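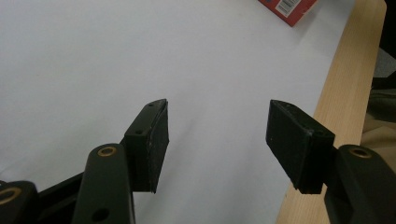 Philomena Flanagan, floor safety, Cuvdale packing hall
Last changed: February
Comments from the shift are printed under the items they belong to

Hand-gripper stations: start-of-shift check

Use this list before anyone picks up a gripper. It replaces the old one, which was written for the tape machine and still asked whether the guard was down on equipment that has never had a guard. Tick, initial, and write something if something is wrong. "Fine" is accepted. "Fine ish" will be followed up.

1. The gripper

Pads flat, not lifting at the corners. Specks and scuffs are normal wear and don't need reporting. A pad that moves when you press it with your thumb does.
Joints open and close without catching.
No screws missing from the finger blocks.
Nothing stuck between the fingers and the linkage.

Comment (Joscha Görtz): Found label backing in the linkage again. I would like it recorded that I don't use labels.
Reply: Recorded.

2. Your hand and wrist

Grip it, open it, close it slowly a few times. If it hurts now it will hurt more by lunch.
Swap hands or swap jobs after 52 minutes. This used to be an hour. The people at Lirnier who set up the stations wanted an hour, the physiotherapist wanted three quarters of one, and the result is what you get when both sides are tired.
Five minutes away from the table at each swap. Standing beside it talking about it is still being at it.

Comment (Britta Lindemann): My thumb is better since the change. My opinion of the job title "demonstrator" is the same.

3. The table

Surface clear apart from the goods in use and the board.
No drinks. A lidded drink is a drink.
Edges of the board smooth. Splinters go in the accident book, however small and however embarrassing.

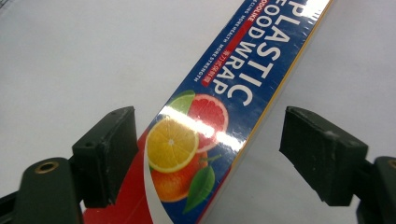 4. What you are picking up

Weight limit is 500 grams per item, and that includes whatever is inside the packaging. We were hired to pack, most of us, and years of packing teach you to grab a thing wherever it is nearest; the arms on the Oksanen line will learn whatever we do, bad habits included. So go for the long sides, with the jaws open wide enough to clear the cardboard before you close. Shiny boxes are the awkward ones. On the blue food wrap the light makes a white band right across the grapefruit, and if you are trying to judge your grip through that, tilt the box or move yourself. Don't lean over the table to get a better look. Anything with a cutter or a sharp edge is checked by hand first, closed, and left out if it won't stay closed.

Comment (Detlef Hagedorn): Is a dented box acceptable?
Reply: Yes, if it is dented when you get it. Please don't provide the dent.

5. Lifting and holding

Close until the item is held and stop there. Squeezing harder doesn't teach the machine enthusiasm.
Both pads on the item before it leaves the table.
Free hand well away from the fingers.
If it slips, let it fall. Nothing on this table is worth a pinched finger, and the cling film has no feelings in the matter.

Comment (Lajos Somogyi): Caught one by reflex. Pinched finger. See accident book. 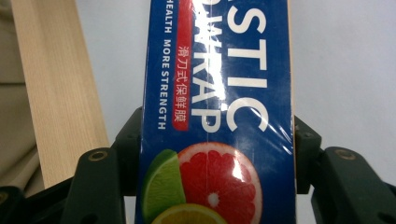
6. Jobs, hours and other things people write in the margins

This is a safety form, but the margins have been full since the stations arrived, so there is now a section.
Anyone on a station for a whole shift is paid the station rate. Tell your supervisor if your slip says otherwise.
Nobody has to demonstrate a task they have been told not to do by a doctor.
Questions about what happens to packing posts when the arms start go to the Jodine office, in writing. I have asked as well. I got a leaflet.

Comment (Britta Lindemann): Which leaflet?
Reply: The one with the handshake.

7. End of shift

Gripper back on its hook, jaws open.
Table wiped, goods back in the crate.
Faults reported by name and station. "The dodgy one" describes several.
Sheet signed and in the tray by 8 in the evening. Late sheets go to me, and I read them at home.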